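Subject: Re: [flolo-list] Moving the swap table indoors for the winter?

Hi everybody,

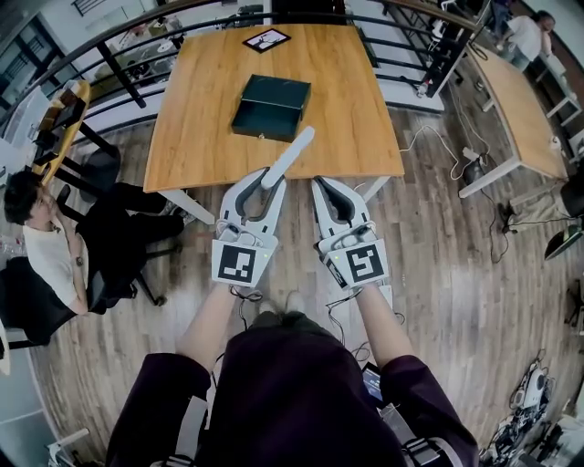
The square table with the light wood-grain top and the white legs.

Sorry for the slow answer, it's been one of those weeks. I read the whole thread last night with a cup of tea and I have opinions (you're all shocked, I know).

On Wednesday somebody wrote:

> I love the swap, but I don't see how it keeps going once it gets
> cold. The seed envelopes got damp twice last fall and we lost most
> of the beans. Could we move indoors? And if we do, do we still need
> the long tables, or would a small one be enough? Also, is anyone
> still keeping the list up to date? I looked for the purple podded
> peas and the list says we have them and we do not.

Okay, taking these out of order.

The list first, as that one is on me. Yes, I'm still keeping it, and no, it isn't up to date. I had 1,090 packets written down at the end of August, and then I spent a whole evening going through the boxes and could only lay my hands on 213 that had both a name and a year on them. A whole lot of the others are fine seed, I'm sure, but they're in plain envelopes that say "squash" or "from my aunt" or, in one case, just "try these!!" I don't mind a mystery squash in my own yard, but it's a lot to ask of a person with one raised bed and a short season. So please, please write the variety and the year on the envelope before you drop it off. Pencil is better than pen, it doesn't run.

The purple podded peas are gone, by the way. Somebody took the last of them in spring and I hope they're saving some back for us. If that's you, speak up! I'll trade you my good leeks.

Now the damp. I went back and forth on this and I don't think being outside was the whole trouble. We were packing beans too early. I did it myself. They look dry and they feel dry, and then you seal them up in a jar and a week later there's fog on the glass. My test now is to bite one. If your teeth leave a dent, it needs more time on the tray. Mine sat on a screen in the spare room for 2 extra weeks this year and they rattle like gravel. Paper envelopes inside a jar with a tight lid, somewhere cool, and they'll be happy until planting.

Tomatoes are a different story and I know a few of you skip the fermenting step. I did too for years. But the ones I let sit in water for a few days, until they got that awful skin on top, came up so much more evenly than the ones I just rinsed and dried on a paper towel. They also don't glue themselves to the towel. Just put the jar somewhere your family won't find it.

Moving indoors – yes, I'm all for it. And I think small is fine for the winter months. We never filled the long tables after the first hour anyway, and people bunched up at the end where the peppers were. One square table, boxes in the middle in alphabetical order, and folks can walk all the way around it. Larger stuff like garlic and dahlia tubers can go in crates on the floor underneath.

The one thing I'd keep off the table is the bulk corn. Whoever brought the sack last time was very generous, but we had kernels everywhere and I was still finding them in my coat at Christmas. Could we put it up in small bags ahead of time? I have close to 1,000 of those little coin envelopes left from a bulk order I got carried away with, and I'd be glad to see them go to a good home.

Somebody else asked off-list whether hybrids are okay to bring. If it's a store packet that's still sealed, sure, bring it. If it's seed you saved from a hybrid, mark it that way so people know they may get something odd. I grew out some saved hybrid zucchini once and got a thing like a striped bowling ball. It was tasty enough in soup but I wouldn't do it twice.

I can bring labels, pencils and the coin envelopes. What I don't have is a decent scoop for the small stuff like lettuce and poppies, so if you own one, toss it in your bag. And if anybody has spare runner beans, the black and purple ones, I lost mine to a groundhog and would love a handful.

Happy drying, and check those jars for fog!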